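Old plastic going yellow, worth bothering?

dolgate_dan
Cleaning out Mum's place in September and kept a few bits of cream plastic, phone included. Do I try to bring the colour back or leave it?
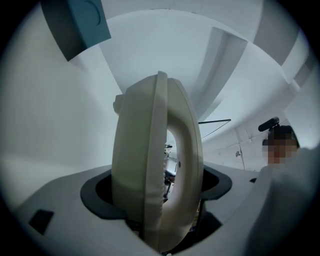
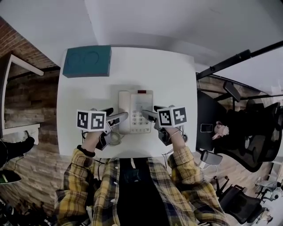
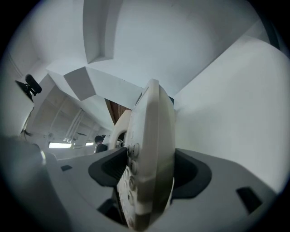 I've read peroxide and sun does it, three hours a side.

misley75
Leave it! I did a radio that way and it went streaky, then yellow again inside 8 months.

zundton_kev
Disagree, mine's held fine for three years. Keep it out of the window, and turn it every so often.

misley75
Different plastic, mate.

dolgate_dan
Might try dish soap on Sunday first and see how grey the water goes.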